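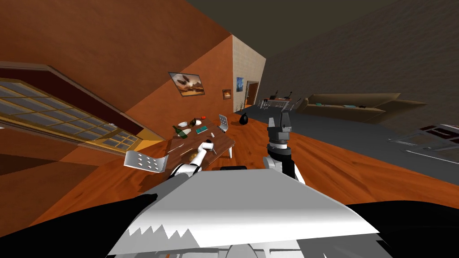 Levelling the head camera view is the first task to be completed before any perception or planning work is carried out in the Gwilliam simulator. A new installation of the Jukex control package applies no roll correction, and the planner therefore receives views in which the floor and the walls run diagonally, even though the simulated robot is standing upright. In the dining room environment used throughout this guide, the slope of the wooden floor and of the table makes the error easy to recognise by eye. The detector is less forgiving: small items such as the green glass bottle and the white bowl may be given a height that places them outside the tabletop region, and the planner will then refuse to reach for them.

This page sets out the procedure for correcting the view, confirming the table plane and requesting a first two-arm plan. It applies to all users of the Wornumero teaching installation. Questions should be addressed to Nadja Kälin, who maintains the scene files.

Before you begin

You will need an account on the simulation server, a working copy of the scene files and the Ano viewer. Close any other session that is using the same scene. Two sessions may read a scene at once, but only one may write to its settings, and the second will fail without a clear message.

Step 1. Load the scene and hold the arms

Open the scene in Ano and select Hold under the Arms menu. Both arms will keep their present joint positions while the camera settings are changed. Wait until the frame counter has passed 30 before continuing. Earlier frames are produced while objects are still settling and should not be used for measurement.

Step 2. Measure the roll

Select Camera, then Estimate roll. The tool looks for long straight edges and compares them with the vertical direction reported by the simulator. Door frames, window frames and the corners of walls give the best results. Edges belonging to the robot's own body must be excluded; tick Mask self before running the estimate. Should the tool report fewer than four usable edges, turn the head slightly and repeat the measurement.

Step 3. Apply the correction

Copy the estimated value into the field camera_roll in the head settings file, reversing its sign. Save the file and select Reload settings. It is not necessary to restart the simulator. Users should not correct the view by rotating the image in the viewer, as this changes the display only and leaves the planner's input as it was.

Step 4. Confirm the table plane

Select Perception, then Fit plane, and click once on a clear part of the tabletop. Avoid cutlery and other thin items.

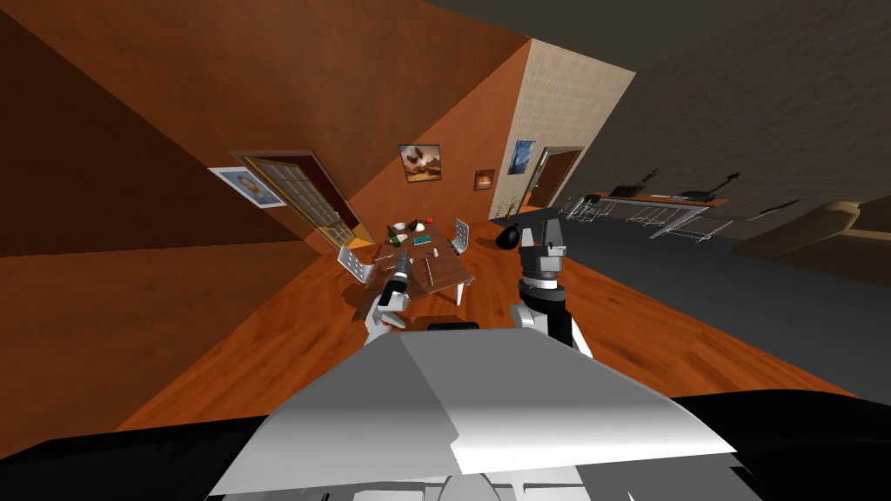

Head camera view in the dining room scene, roll correction not applied. The table stands beyond the two arms.

A sound fit on the standard table uses at least 359 points. If the count is lower, choose a different part of the surface and fit again. A fit that extends on to the floor usually means that the roll value was entered with the wrong sign.

Step 5. Request a plan

Release the arms from Hold and select Plan, then Reach above table. The planner checks each arm against the robot's body, the table and any chairs listed in the scene file. Review the proposed path in Ano before selecting Run.

Error codes

242: the settings file is locked by another session. Close that session and reload.

406: no table plane is available. Repeat Step 4.

Corrected settings are kept with the user's own copy of the scene. They are not carried over when a new copy is taken, and the procedure must then be repeated from Step 1.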